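Corby Setup Guide, Section 6: Lining Up the Gripper Log with the Video
Last edited 20 Nov 2022

I rewrote this section after the March release, when Corby stopped guessing the time offset for you. It's a bit more typing now, but the results are so much steadier! 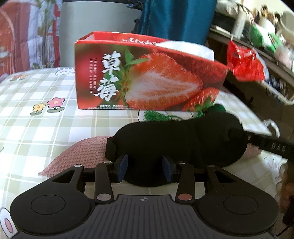
Before you start, you'll want Faststead installed and at least one recording copied over to your local drive. I keep mine in a folder called irport, after our Irport server, and the commands below assume you do too (change the path if you don't).

1. Open a terminal and type corby sync irport. Corby lists every recording it finds, oldest first.

2. Pick one and press Enter. You'll get the video on top and the finger-opening curve underneath.

3. Scrub to a moment when the fingers just start to close. Press M to drop a marker on the video.

4. Click the same moment on the curve – it's where the line first bends down. Zoom in as far as you can stand.

5. Do this again near the end of the recording. Two markers let Corby work out the drift as well as the offset.

6. Press S to solve. An offset of around 60 milliseconds is normal on my setup.

Note: If the solver says "error 706", your two markers are too close together. Move the second one later and solve again.

7. Check the match score in the corner. I accept anything over 89 and redo the rest.

8. Type corby export to pass the result to Faststead for the pose tracking step.

Caution: Export overwrites the old offset file without asking. I lost an afternoon's work that way, so copy the file somewhere safe first.

If you're on the Tăng branch, skip step 8. It reads the offsets straight from the project folder, and exporting on top of that applies them twice (ask me how I know). Clearing the cache and reopening the project puts it right.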